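Clearing off the bed before the move

I have lived in one room at the Ellwood for longer than I planned to. It's number 38, on the side that faces the parking lot. In September I'm moving across town to Skondley Street, into a place with a separate bedroom and a closet that has a door. The rent is $1,282, and that includes water and trash but not electricity.

The move is the reason I have been going through my things. I started with the small stuff. Everyone I asked told me to start with the big stuff, or with books, or with whatever is stored highest up. But the small stuff is what bothers me. I know where my refrigerator is. I can't say the same for a charging cable.

A room like mine doesn't have many surfaces. There is the top of the mini fridge, which already has things stacked on it, and there is the white plastic drawer unit next to it. The kitchen counter is shared with the stove. So the bed ends up being the table. I fold my laundry there, I wrap presents there, and I have done my taxes there twice. It works fine as long as you finish before you want to sleep.

I pulled the checked quilt back toward the TV end and left it in a pile, and used the flat part where the flowered blanket is. The blanket is the purple and green one that I keep meaning to replace. The stitching makes little puffy rectangles and anything round wants to roll into the dips. I've lost pills that way. It's comfortable, though, and I'm taking it with me.

My method was to bring an open box over, put it on the bed, and empty things out next to it. Then I picked things up one at a time and decided. I gave myself 40 minutes because I had to leave for work after that, and I find that if I have a whole afternoon I'll use the whole afternoon and get the same amount done.

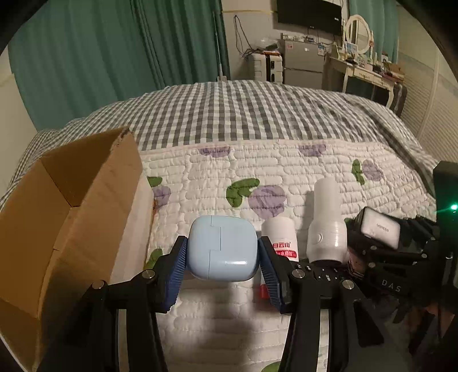 The earbud case, with the bottle behind it and the box open on the left.

The earbud case was the first thing I dealt with. It's pale blue and it goes with me every day, so it doesn't go in a box at all. I should explain that I made a rule about this after my last move. That time I packed my good headphones in with the bath towels, and I didn't see them again until I had been in the new place for most of a month. So now there is a "stays out" group, and it gets packed in my backpack on the last morning. So far the group is the earbuds, my keys, my glasses, the phone charger, and the folder with the lease.

Bottles are harder. The white one with the red label stays upright, and anything that has a cap gets checked before it goes near paper or fabric. I do this over the sink. If the cap turns at all when I try it, I tighten it, and then the bottle goes in a zip bag with the air pressed out. Miroslava Bartoš, who I used to share an apartment with in Murerier, packed a full bottle of dish soap on top of her winter coats once. She still has the coats, and they were very clean by the end of it, but it took several trips to the laundromat. I think about that every time I pack anything liquid.

I also found that I had been keeping bottles with almost nothing left in them. There were two hand creams like that and a shampoo. I don't know why I do this. I think it feels wasteful to throw away the last of something, so I open the new one and put the old one behind it, and then I have both. I finished one of the hand creams that morning and threw out the other, and the shampoo is in the shower now, where I'm going to use it up before I leave.

The next problem was small things that come in cases. I like a case. I don't throw them out even when the thing inside is gone. In the drawer unit I had a glasses case from a pair I no longer own, a hard case for a camera I sold, and a tin that mints came in. All three were empty. The glasses case went in the donation bag. I kept the tin for sewing needles, and that was the one case where I could name something that would go inside it right then. That became the test for the rest.

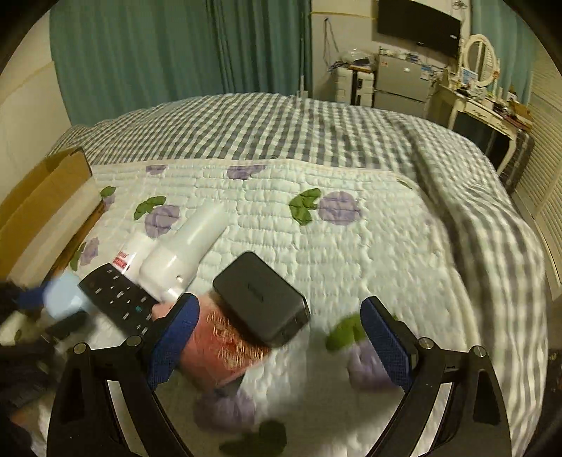 Gray case on top of the red packet, remote close by.

Packets I treat about the same way as cases. If it's paper and flat and has something in it, I keep it flat and put it between two books. I have a few red ones with gold lettering in my family's drawer back home, too, and my mother never throws those out either, so I may have learned this from her.

The remote is a separate subject. The TV is mounted up near the ceiling and it belongs to the building, so the remote has to stay in the room when I go. I wrote "STAYS" on a piece of masking tape and I'm going to put it on the back. Awuor Nyaga down the hall told me the office charged a friend of hers for a missing remote when he moved out, and that it had been in one of his boxes the whole time. He mailed it back and they didn't refund him. I don't know if that is exactly how it went, but I'm not going to test it.

The same goes for the curtains. They are teal and they came with the room. I've gotten used to them and I looked up what it would cost to buy something in that color for the new place. It was more than I expected. I'll live with the blinds there for a while first.

As for the white gadgets, I own too many things that are white and shaped like a tube. Standing up they are easy to tell apart, but lying in a box under a sweatshirt they all feel the same. I put a strip of tape on each one with its name, and then wrapped its own cord in a loop and put a rubber band around it. If I couldn't find the cord that belonged to something, I set it aside. I have a shopping bag of loose cords hanging on the closet rod, and the plan was to match them up that night. I matched two. The rest of the cords are going to the electronics bin at the library, and I'm not going to check them again.

When the time was up, the box was a little over half full. I folded the flaps under each other without tape so I could get back in. On the side I wrote "bedside" and on the top I wrote "open second." Open first is the kitchen box, with the kettle and one pan and the coffee.

A few notes for myself, for next time, and for anyone else doing this in a small room:

Put the box on the bed before you empty the drawer. I did it in the other order with the second drawer and had nowhere to set anything.

Have the trash bag open and hooked on something. I used the doorknob.

Don't check whether old devices still turn on. I lost ten minutes to an alarm clock.

Take the cover you care about off first if there's anything with ink in the pile. I didn't have a leak, but I did find a pen without a cap in the blanket later, point down.

Write on the side of the box and not only on top. Once they are stacked you can't see the tops.

I still have the stuff on top of the refrigerator to do, and the refrigerator itself, which is mine and is small enough that two people can carry it. Awuor has offered her car. I have to defrost the freezer part the night before, and I've put that on the calendar in two places. The cable hanging down under the TV is a question for the office. I don't think I've ever had it plugged into anything, and it was there when I moved in.

The lunch place on the corner, Kisari, saves its boxes for me if I come by before noon. They used to hold noodles, and they are clean and a good size for books. I have four from them so far and I'm picking up a couple more tomorrow. After that it's the closet, and I'll need the bed again for that one.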